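Skaveo Weno 7 Phono Preamp

$159 – in stock, ships in two days

Small box, big job. Plugs in between your turntable and whatever you've got for an amp, powered speakers, an old receiver, doesn't matter much. Moving magnet and moving coil both. Switch is on the back.

We've had the Weno on the shop system for a few weeks now. Mostly jazz reissues, some beat up soul 45s, one very long afternoon of dub. Quiet between tracks. Bass is tight, vocals sit right up front. Cymbals maybe a touch polite. If you want sparkle look at the Thakur, costs more, we carry that too.

What you get
Weno 7 preamp
Wall power supply, 7 foot cord
One pair RCA cables (OK ones, you'll probly want better at some point)
Ground wire
Paper manual, two pages

Specs
Inputs: one pair RCA
Outputs: one pair RCA, one 3.5 mm headphone
Gain: low / mid / high, slide switch
Rumble filter: on/off, front
Finish: black or cream. Cream is back in December
Warranty: two years, thru us, not the maker

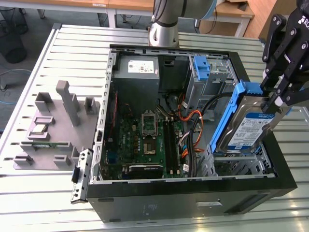
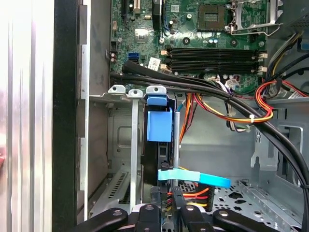
Skaveo Audio

Setup
Turntable off, amp off. Plug RCAs in, left is white. Ground wire to the little post. Power last. Start on low gain and come up from there. Hum? Check the ground first, then move the power brick away from the turntable. That fixes most of it.

Got a turntable with a built-in preamp? Turn it off or you'll run two in a row and everything sounds like a blown speaker. Usually a switch underneath or round the back marked PHONO / LINE. You want PHONO.

Will it work with...
Most belt drives – yes.
Old direct drives with a hardwired cable – yes, as long as the cable's good.
Suitcase players – no. Save your money, get a real deck first.
Recording to a computer – needs an audio interface, the Weno has no USB. The Endley has USB, same price, a bit noisier on the MC side.

Stock note, November 24, 2025
Second batch is here. First one went out with the power light way too bright, new ones are dimmer. If you have an early one and it bugs you, email us and we'll send the little stick-on cover, no charge.

Shipping and returns
Free over $100 in the lower 48. Everyone else, flat rate at checkout. You've got 10 days to send it back, original box please. We pay return shipping if it's faulty, you pay if you just dont like it.

Local pickup any day but Sunday. Bring a record, we'll play it thru one for you before you buy.

Goes well with: Endley record brush, Thakur RCA cables (3 ft), Skaveo cork mat.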